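# The Long Way to Hang Up a Key

Every company selling household robots has a slide about "understanding." The robot understands the room, understands the request, understands what a hook is for. I have sat through enough of these slides to want to see the logs instead, and Nenditz, to its credit, let me read them.

Nenditz is a small software outfit. It buys its arms and writes what goes on top: a perception stack called Feline and a planner called Dizon. The pitch is that you can give the pair a chore in plain words and they'll break it into steps without a programmer writing each one. The chore I asked about was keys. Take them from the table, put them on the wall. A child can do it while complaining about something else.

Keys are a nasty object for a camera. They're thin, they shine, and they change shape whenever they're touched. A set of keys in a clear plastic bag is nastier still, as the bag throws its own reflections over everything inside it.

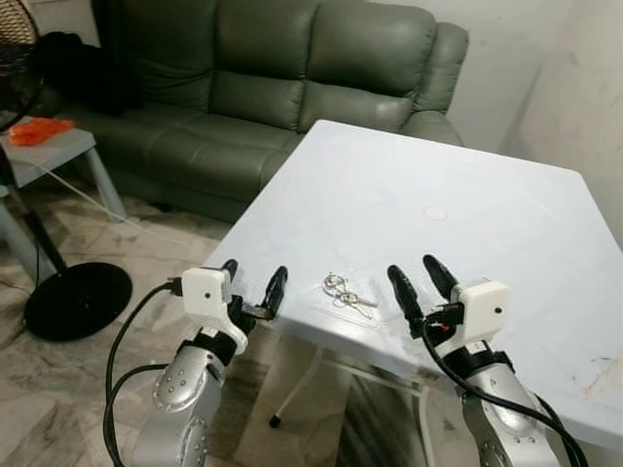 Feline is supposed to deal with this by guessing. It proposes a handful of shapes that could explain what the camera got, ranks them, and passes the best one to the planner with a confidence score. I like that it keeps a score at all. I like less that the cutoff, the number below which the system should stop and look again, is set by hand. When I asked how they picked it, the answer was that it "worked well." In the logs I read, it had been changed 20 times.

## What the planner knows

Dizon is the part Nenditz is proudest of, and the part I trust least. On paper it reasons about goals: free the keys, find an open hook, bring the ring to the wire, let go. In the code, a good share of that reasoning is a list of rules about hooks. There's one for how far to back off after release. There's another for which arm goes first, so the two don't meet over the same spot.

None of this is shameful. Rules are how most working machines work. But a rule about hooks is a rule about *these* hooks, and I'd like the slide to say so. Move to a row of pegs, or a bowl by the door, and someone in an office has to write new lines before the robot "understands" anything.

The control layer underneath is plainer and better. It runs a 300-millisecond check on the grip before any big move, and if the fingers have closed further than the object should allow, it assumes the object is gone and stops the arm. I wish more of the industry spent its money here. It's dull code that can tell when it's holding nothing.

## The number on the brochure

Nenditz says it has logged 566 runs of the key task. It would not give me one success rate, and the reason it offered was fair enough: the task changed along the way. Early runs used a single key. Later ones used full rings, with other sets already hanging on the wall and taking up hooks.

That last version is the one I care about. An empty rack is a geometry problem. On a half-full one, the software has to decide which hooks are free, and a wire hook seen from an angle, next to its own shadow, is not much to go on. Feline used to mark shadows as hooks. The fix was to compare two views and throw out whatever didn't agree — sensible, and slow. It added around 3 seconds to each placement.

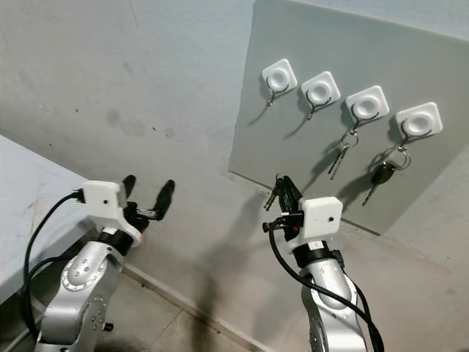 ## Who fixes it at home

The tool I expected to dislike was Protoscombe, the replay viewer. It lines up what Feline believed, what Dizon chose and what the arms did, all on one timeline, and lets you scrub back to the moment the belief went wrong. After an afternoon with it I could find a bad guess without help. That's more than I can say for most robot software I've tried, where the usual record of a failure is a line of text saying the goal was not reached.

It also makes the sales pitch harder to believe. With Protoscombe open, you see how often a run is saved by a retry, and how often the retry is there because an engineer watched the last failure and wrote one. In a lab that loop is quick. In an apartment there's no engineer, and Nenditz has no clear answer yet about who plays that part.

I asked whether the system could learn a new rack by itself. "In principle," I was told. I'd want to see that log too.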